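トップ > 研究報告 > 包装・保管技術 > 論文本文

5月19日 Nakura 保管技術研究室

3. 棚段保管における黒色樹脂成形品の擦傷と姿勢の関係

3.1 背景

射出成形された黒色樹脂部品の外観不良のうち、成形工程に起因しないものの多くは、離型から梱包までの一時保管中に発生する。とくに高光沢面をもつ薄肉の殻状部品では、微細な擦傷が黒地の上で白く視認されるため、明色品であれば出荷可能な程度の傷でも不合格となる。従来の保管指針は荷重と温湿度を主に扱い、部品をどの向きで棚に置くかについては作業者の判断に委ねてきた。本節では、置き姿勢と隣接間隔が擦傷の発生に与える影響を検討する。

殻状部品の姿勢は、開口縁を下にする伏せ置き、凸面を下にする仰向け置き、および側縁で立てる縦置きに大別される。伏せ置きは接触が開口縁に限られ、意匠面が棚板に触れない。一方で、縁にフレアをもつ部品では、縁の先端が棚板上を滑る際に応力が集中し、白化を生じることがある。仰向け置きは安定性に劣り、棚への振動入力によって回転しやすい。縦置きは単位長さあたりの収容数が最も多いが、隣接品との接触を避けるには仕切りが必要となる。

3.2 試験方法

試験にはJerkard製の段式棚と、Byunから供給を受けた黒色のABS成形品を用いた。成形品は離型後に恒温室で状態調節を行い、目視検査で無傷と判定したもののみを供試品とした。各姿勢につき供試数を57とし、保管期間を38時間に統一した。棚には搬送路からの振動を模した鉛直方向の微小加振を与えた。擦傷の判定は、斜光照明下での目視と、Urnamicoの画像検査装置による計測を併用した。棚板の間口方向に対する部品間の中心距離は400 mmを上限として変化させた。

保管中の擦傷を論じる際には、静置時の接触と出し入れ時の接触とを区別する必要がある。前者は振動の振幅と接触面圧で整理できるが、後者は部品を持ち上げる瞬間の傾きに支配される。部品の重心から離れた位置に持ち上げ力が作用すると、反対側の縁が支点となり、棚板上でわずかに滑る。
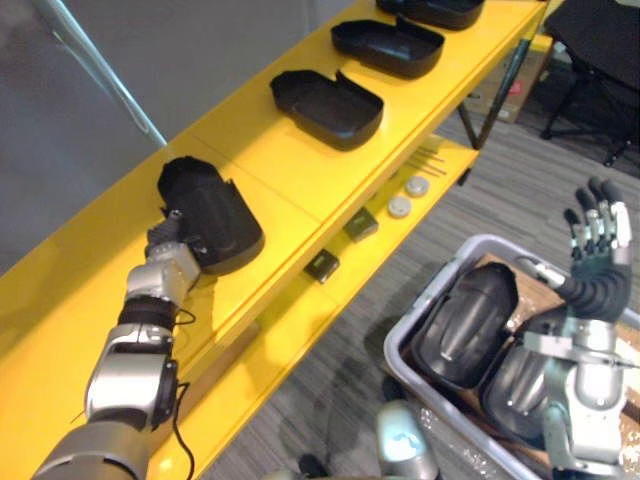 図2 棚最上段に並ぶ黒色殻状部品

縁の滑り量は、部品の全長、重心位置、および縁と棚板との摩擦係数から幾何学的に見積もることができる。剛体を仮定すれば、一端を持ち上げた部品は他端を支点として回転し、水平方向の拘束がなければ支点は把持側へ引き寄せられる。図2の左端の部品は縁で把持され、上方に傾いた状態にある。このような姿勢では、中空の内面の一部が手前に向き、フレア状の縁が斜め上方に突き出すことになる。したがって、隣接品との間隔は静置時の外形寸法のみでは決められず、傾斜時に縁が掃く範囲を含めて設定しなければならない。本研究ではこの範囲を掃過長と呼び、静置時の占有長との比を掃過比と定義する。

掃過比は部品の深さに強く依存する。浅い部品では傾斜角が増しても投影長の増加は小さいが、深い部品では凸面の頂部が回転に伴って隣接品側へ張り出すため、低い傾斜角でも干渉が起こりうる。なお、薄肉品では把持点付近の縁が弾性変形し、剛体モデルに比べて実際の傾斜がやや遅れて生じる。この遅れは掃過長の推定に対して安全側に働くものとして、以下の解析では無視した。

3.3 結果

静置時の擦傷発生率は仰向け置きで最も高く、伏せ置きで最も低かった。仰向け置きの傷は凸面頂部の狭い領域に集中し、加振方向と直交する短い線状を呈した。伏せ置きでは意匠面の傷は確認されず、開口縁の白化のみが認められた。縦置きの結果は仕切りの材質によってばらつき、発泡材を用いた条件では伏せ置きに近い値となったが、段ボールを用いた条件では紙粉を介した擦れが側面に生じた。

出し入れ時の擦傷については、中心距離を縮めるほど隣接品側面の傷が増加した。増加は連続的ではなく、間隔が掃過長を下回る条件から顕著になった。この傾向は、全長の異なる2種の部品で共通して認められた。ただし、長尺側の部品では掃過長を満たす条件でも側面傷が残り、持ち上げ開始直後の水平方向の揺れが関与した可能性がある。

3.4 考察

以上の結果から、黒色高光沢品の棚段保管には伏せ置きが適し、配置間隔は掃過長を基準とするのが妥当である。棚板の表面については、摩擦係数を下げれば縁の白化は軽減されるが、加振時の横移動が増す。両者の兼ね合いは部品質量に依存し、今回の試験範囲では最適値を特定できなかった。1月に実施した予備試験では低湿度下で帯電による塵埃の付着が見られ、拭き取り工程に由来する傷との分離が課題として残っている。この点は次節で扱う。

コメント(3件)

・掃過比の定義では把持側の縁を基準にしていますか、それとも支点側ですか。3.2の記述だけでは判断できませんでした。

・弊社でも段ボール仕切りの紙粉には悩まされています。発泡材の密度も記載していただけると助かります。

・低湿度の件、除電後に同じ条件で再試験したデータがあれば見たいです。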